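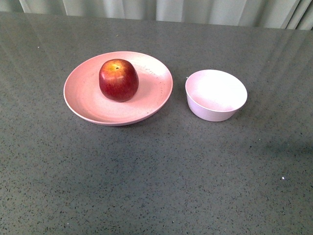 Open day at the Plunside workshop: frequently asked questions

When is it?
Tuesday, from 4 pm. The doors stay open until everyone who has booked has had a turn at the bench. Bookings close when all 36 places are taken.

Where do I go?
The workshop is on the ground floor of the Rothe building in Vilcombe. Use the side entrance on the canal side and follow the yellow signs. The front entrance is locked after 3 pm and the bell there does not ring through to us.

Does it cost anything?
No. You do need to book, and each person in your party needs their own place, including children.

What will I see?
A robot arm moving fruit between dishes on a worktop. The demonstration takes 13 minutes, and then you can ask the team whatever you like. We run it for small groups so that people at the back can see as well.

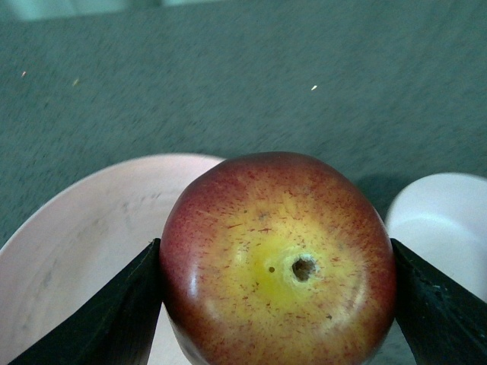 Why fruit?
Picking things up is the main subject of the day, and fruit is a fair test of it. Blocks and tins come in fixed sizes and fruit does not. An apple is also a difficult shape to hold, as the gripper has only two fingers and there is no flat side for them to press on. The arm takes it with one finger on the left and one on the right, close to the widest part. Held higher up, a round fruit tends to slide down and out. Visitors who have tried it with kitchen tongs will know the problem.

Is the arm running by itself or is somebody steering it?
We do both on the day. Ludger Harms steers it for the first half of each demonstration and explains what he is doing. In the second half the arm runs the Rusorport program, which is our own software. He will tell you when he changes over.

What happens if it drops something?
The operator stops the arm, puts the fruit back and starts again. Please do not reach in to catch anything.

Can my children come?
Yes, from the age of four. Under-13s must have an adult with them at all times. There is a step at the bench for smaller children, and pushchairs can be left in the corridor.

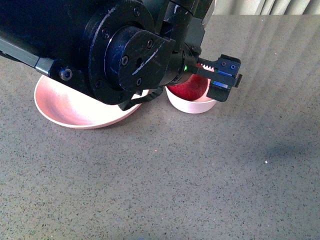 The arm over the worktop, with the gripper open above the small pink cup.

Can I have a go?
Visitors aged 13 and over can steer the arm for 2 minutes each. Put your name on the sheet by the door when you arrive. Long hair must be tied back and scarves and lanyards taken off. We have a box of hair ties.

Can I take photographs?
Yes, without flash. Please ask before photographing other visitors.

Is it noisy?
Less so than people expect. The motors hum and the gripper clicks. If you would like a quieter visit, the 4 pm group is kept smaller than the others. Choose it on the booking form.

Is there step-free access?
Yes, through the side entrance. The toilets are on the same floor. The nearest accessible parking is in the yard behind the building, and you should tell us your registration number when you book.

Do I need to know anything about robots?
No. The talk is in everyday words. If you do have technical questions, save them for the end, when there is more time. 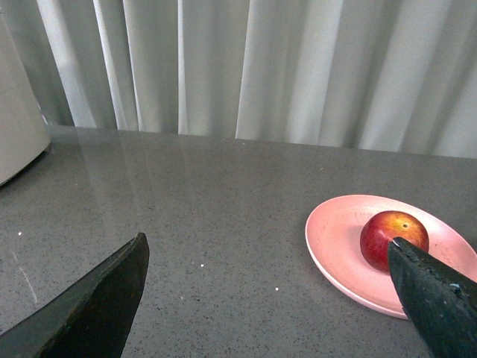
Gwen wrote after the last open day to say that her son had expected the arm to be much faster, and could we say so on this page. It is a fair point. We run it at reduced speed whenever visitors are in the room, and it will stay at that speed all afternoon.

Can schools book a separate visit?
Yes, in term time, for groups of up to 36 pupils. Use the schools form and give us two possible dates. We do not take school groups on the open day.

I can no longer come. What should I do?
Use the cancel link in your confirmation email so that your place can go to someone on the waiting list.

Is there anything to eat?
Tea, coffee and squash are served in the corridor. No food or drink at the bench, please.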